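Moved from Tuvbridge to Grekbridge in December, so I'm writing down what the winter bills looked like. Some of you asked.

The old place had gas. The new one has electric baseboards and single-pane windows on the north side. First full month we used 2000 kWh. The bill was $582.

I called Lirnard, the utility here, and asked if the meter could be wrong. They read it again on Wednesday. It wasn't wrong.

They do have an off-peak rate, but you have to ask for it. It starts at 9 p.m. The form is two pages and wants your meter number, which is on the back of the bill in small type.

Things I did that cost little: shrink film on the north windows, foam gaskets behind the outlets on outside walls, a door sweep in the kitchen. The sweep took longest. The door isn't square.

Also shut off the baseboard in the spare room and keep that door closed. Check your pipes before you do this. Ours don't run through there.

Bedroom stays at 60 overnight now. I was against it for a week and then stopped noticing.
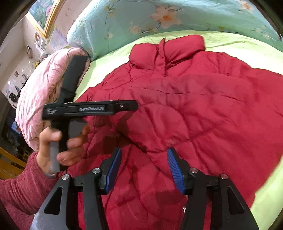 The next bill was lower, but the weather was milder too, so I can't say how much of that was the film.

Got a quote for replacing the north windows: $3267 installed. Not this year.

If you rent in Grekbridge, ask for last winter's bills before you sign. I only asked about parking.

© Ko | Contact | Back to top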